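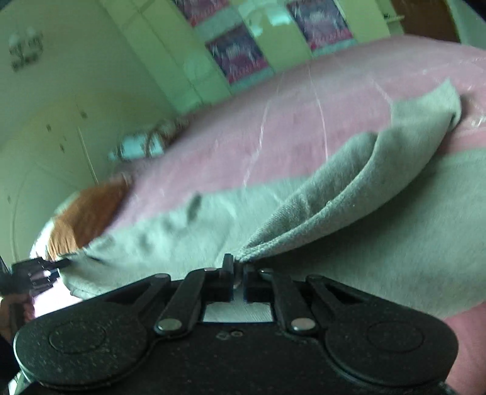 Towel folding with two hand-held grippers, bedroom set.

Gunau: Frequently Asked Questions

This page collects the questions we get most often about the Gunau towel-folding study and the policy trained from it. If your question is about installing the code, see the setup page first.

GENERAL

What is Gunau?

Gunau is a method for learning to fold cloth from demonstrations that people record with hand-held grippers. A person holds one gripper in each hand and does the task. The recording is then used to train a policy that runs on a two-arm robot. The name covers the training method and the towel data released with it.

What is new compared with ordinary imitation learning?

Mainly one thing. We label each recording with its grasp events, meaning the moments when a gripper closes on cloth and the moments when it lets go. The policy predicts the next grasp event along with the next motion. In our tests this helped most at the start of a fold, where a policy without the labels tends to close its fingers above the cloth and lift nothing.

Why towels?

A towel is a rectangle, so everyone agrees on what a finished fold looks like. It is also thick enough that parallel fingers can pinch it without a special tip. We wanted a task where failures come from the cloth moving, and where judging the result takes little time.

Why fold on a bed and not on a table?

People fold laundry on beds. A bed is also harder. The surface gives when you press on it, and the blanket underneath can be picked up by mistake. A policy trained only on tabletop recordings did poorly on beds in our tests. A policy trained on beds did fine on tables.

THE DATA

How many demonstrations are there?

The full set has 2000 demonstrations. They were recorded in 25 homes. Each one is a single towel, from lying flat or crumpled to folded.

What counts as one demonstration?

It starts when both grippers are open and clear of the cloth. It ends when both grippers are open and clear again and the towel is folded. If the person stopped to straighten the blanket partway through, we kept the recording. If they put a gripper down and used a bare hand, we dropped it.

What does each recording contain?

Video from the camera on each gripper, the estimated path of each gripper, the finger opening over time, and the grasp event labels. There is no sound.

The video looks curved. Is that a fault?

No. The lenses are wide angle, so straight lines such as bed edges and wardrobe doors bend toward the sides of the picture. We train on the video as recorded. Calibration files are included if you would like to straighten it, but the policy did slightly worse on straightened video because part of the view is lost.

Why are the gripper's own fingers always in view?

The policy needs to see them. The contact between the fingers and the cloth is the most useful part of the picture for this task. A small fold of towel held between the fingertips looks different from a towel that is only lying next to them, and the finger opening alone does not tell you which one you have. Thin cloth hardly changes the reading.

Does the other gripper have to be visible too?

It is not required. It comes in and out of view as people work. When it is visible the policy seems to use it, and we saw fewer collisions in those stretches. We did not filter the data for it.

Were the rooms cleaned or set up before recording?

No. We asked people to use their own bed as it was. Pillows, blankets, posters and small items near the head of the bed stayed where they were. The only rule was that the towel had to fit on the bed when spread out.

Which towels were used?

Whatever the household had. Most are terry cloth. Gray and white are the most common colors. We did not record the size or weight of each towel, and in hindsight we should have. Several people have asked for this and we can't supply it.

How are the grasp events labeled?

First automatically, from the finger opening. Then a person checks each event against the video. The automatic step gets most closings right but is bad at two things: a pinch that slips, and a pinch that catches the blanket together with the towel. Both have their own label in the final files.

What is Kutum?

Kutum is the labeling tool we wrote for the checking step. It shows the two videos side by side with the finger opening drawn underneath. You can move an event forward or back with the arrow keys. It is in the same repository and can be used without the rest of the code.

TRAINING

What do I need to train the policy?

We used 4 graphics cards. Training on the full set took 2 days. One card works if you lower the batch size, and the result was close to ours when we tried it. It takes much longer.

Can I train on part of the data?

Yes. If you have to choose, take fewer demonstrations from every home. Taking all the demonstrations from a few homes gave us worse results at the same total size. The loader has a setting for this called per_home_limit.

Do you use a pretrained image model?

Yes, for the image encoder, and it is fine-tuned with the rest. Freezing it made the policy noticeably worse at finding the towel's corners, especially when the towel and the bedding were close in color.

What is the Huet split?

Huet is the name of our held-out test group. It contains homes that do not appear in training at all. Please report results on Huet if you compare against our numbers. The other validation split shares homes with the training set and is easier. We keep it only for checking that training is going well.

RESULTS

How do you score a fold?

Each trial gets a pass or a fail. To pass, the towel has to be folded in the requested way, its edges have to line up within a set distance, and no other item on the bed may have been lifted. Time is recorded but is not part of the score.

Where does it fail?

The most common failure is picking up the blanket along with the towel. It happens more on soft beds, where the fingertips press in before they close. The second is letting go too early while dragging a far corner across. Dark towels on dark bedding are also a problem. We have no good answer to that one yet.

Does it recover from a missed grasp?

Often. Recordings in which the person missed and tried again were kept on purpose. With those recordings removed, the policy would carry on with the fold while holding nothing.

Does it work on shirts or sheets?

Not reliably. It will pick up a shirt and bring two edges together, but it has no notion of sleeves. Bed sheets are too big for the arms to reach. We have not trained on either.

Do the grasp labels help with other tasks?

We don't know. We ran one small test with placing dishcloths over a rail and saw a slight gain, too small to claim anything.

HARDWARE

Can I build the gripper?

Yes. The drawings and parts list are in the hardware folder. Two short fingers are driven by a mirrored pair of linkage arms. Check the linkage joints before each session. A loose joint lets the fingers close unevenly, and the opening you record will be off.

Do the robot's grippers have to match the hand-held ones?

The fingers should. We use the same finger shape on both. When we tried longer fingers on the robot, the pass rate dropped, mostly because of the height at which they closed. The body behind the fingers matters less, but keep the camera in the same position relative to the fingertips.

What is Groltex?

Groltex is the rubber sheet we cut the fingertip pads from. Other sheets with a similar grip should work. Smooth plastic fingertips will not hold a single layer of terry when it is pulled sideways.

USING THE RELEASE

Can I use the data in a product?

The code license allows it. The data license is for research use only, because of what the households agreed to. Please read both before you start.

Can I ask for a recording to be removed?

Yes, if it was recorded in your home. Use the contact form and give the home code from your consent sheet. The recording is taken out at the next release.

When is the next release?

October. It adds corrected labels and fixes the time offset between left and right video in one of the homes. Model weights will not change.

I found a wrong label. Where do I report it?

Open an issue with the recording number and the time of the event. We go through these every Friday.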